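I got lost twice on the way to Stullow, which is hard to do, considering there's one road in and it's the same road out. By the time I pulled up at the farm stand it was a little past four and the woman I'd come to interview was already closing the cash box. She runs the stand, grows nearly everything on it, and asked me not to put her name in ("my sister reads your page and she'll never let it go"), so I'll just call her the grower.

I'd wanted to talk to her ever since I tasted her carrots last fall. I know, I know. Carrots! But I ate one in the car without even rubbing the dirt off properly and I've been thinking about it for a year.

"You should've rubbed it off," she said when I told her. "It's sandy up here. You'll wreck your teeth."

The sand, though, is where the whole conversation started. The farm sits on an old river bend, and she told me she spent her first two seasons trying to grow cabbages and onions on it and failing at both. Water ran straight through. "I was hauling compost in every week and the ground just ate it. I called my dad and cried about it. He said, what grows in sand? And I said nothing grows in sand, Dad, and he said carrots, and hung up on me."

She put in one row of 100 feet that spring, mostly out of spite. It did so well that she plowed under the cabbages. Now it's carrots from the fence to the creek, with some beets and parsnips at the wet end, and she sells most of them right there at the stand from July until the ground gets hard.

I asked what variety she grows and got a long answer. Her main crop is one called Endero, which she gets from a seed swap a couple of valleys over, and she's very loyal to it. It's a fat, blunt sort of root and it doesn't mind a cold night. She also tried something called Pop for a few years, a little round one meant for kids' lunches. "Cute as anything. Took me forever to wash them. I'd be out there at ten at night with a bucket, washing marbles."

So no more Pop.
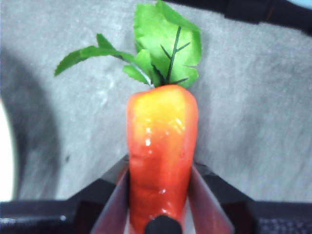

What I really wanted to know was why hers are so sweet, and I'd half expected her to be secretive about it, but she came right out with it. She leaves them alone. Most of the crop that goes to stores gets pulled early, she said, while it's slim and straight and fits in the bag. She waits for a few good frosts. "The carrot doesn't want to freeze, so it turns some of its starch to sugar. That's all. I'm not a genius, I'm just late."

October is the month, if you're planning a trip. She says the ones from the first week are fine and the ones from the last week are what people drive up for. I asked how far people drive and she told me one couple does 80 miles each way, and they bring their own cooler, and they bring her a pie. (I brought nothing. I felt that.)

We walked down the rows while the light was still good. She kept stopping to pull weeds mid-sentence, so my recording has a lot of grunting on it. I asked about thinning, since that's what I'm terrible at. I always feel bad for the little ones and end up with a bed of orange string.

"Everybody feels bad," she said. "Do it when you're mad at someone. I'm serious. I did this whole section after a phone call with the bank."

The bank came up again later. The farm isn't big and it isn't rich. She told me a new root washer costs more than her truck did, so she bought a used barrel washer for 800 dollars and fixed the motor herself, then had to fix it again in August. It's loud and it walks across the floor when it's running. She has it tied to a post.

The big day of her year is Stostuvness, the harvest supper the town puts on in the grange hall. I'd never heard of it and I asked her to spell it. It started in 2000, when the road washed out and everyone was stuck up there with a lot of vegetables and not much else. Now she sends down crates and crates for the soup. "I don't go in and eat, usually. I drop them at the kitchen door and go home and lie down. But they send me a jar."

Is the soup good?

"It's got too much dill."

I asked if she ever gets sick of carrots and she thought about it for longer than I expected. She eats them raw most days, standing up. She roasts them at Christmas with butter and a spoonful of cider vinegar at the end, and she was firm about the vinegar. What she won't touch is carrot cake. "Too much work for something that tastes like cinnamon."

I bought two bunches and she threw in a third with forked legs that she said wouldn't sell. I've been roasting them her way all week. The stand is open from nine until she feels like closing, cash only, and bring a bag!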